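**Ticket: water dispenser in the Pimon room, drips and a funny noise**
Opened 2019-05-05 by Alper Ersoy
Status: open, waiting on parts

Hi all, me again (sorry!). I'm keeping this as one running log so whoever picks it up at Ukwood doesn't have to dig through my emails.

**What's going on**
The big dark appliance by the plants, the Midea, started making a gurgling noise after lunch and leaves a small puddle underneath. It isn't a flood or anything, but I've mopped it up 4 times now and my socks have opinions about it.

**What I tried first**
Switched it off at the wall, waited 12 minutes, switched it back on. The gurgle went away for a bit and then came right back, louder if anything. I also checked the outlet with a desk lamp and that's fine, so it isn't the power.

**Second round**
Bassey on the phone line told me to wipe out the recessed part in the front and look for crud. I got a good bit of gunk off a paper towel, gross, but the puddle was back before I'd rinsed the cloth. She also asked for the model number and I couldn't find one on the front, only the brand name. It's probably on the back, and I'm not dragging that thing out from the plants by myself.

**Third round**
Put a measuring cup under the drip and went to a meeting. 400 ml when I got back two hours later! So that's more than I thought, and I've moved the extension cord well out of the way. Please don't put it back, I know it looks untidy.

One thing I should have said at the top: we got a new filter from Hesine in May and I fitted it myself. I pushed until it clicked, but I've only ever done 2 of these, so if the answer is "Alper put it in crooked" I can live with that.

Front of the unit:
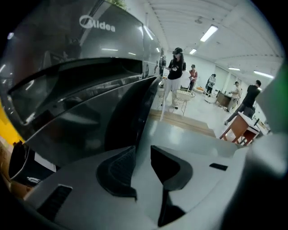
*Midea unit, logo panel and the dark recess under it*

**Still to do**
- Get the model number off the back (needs a second person)
- Take the filter out and reseat it
- Ask Hesine if the seal is sold separately or only with the whole kit

I'm in until five most days and happy to hold a flashlight. The mop is in the hall closet, left side, behind the folding chairs.

Alper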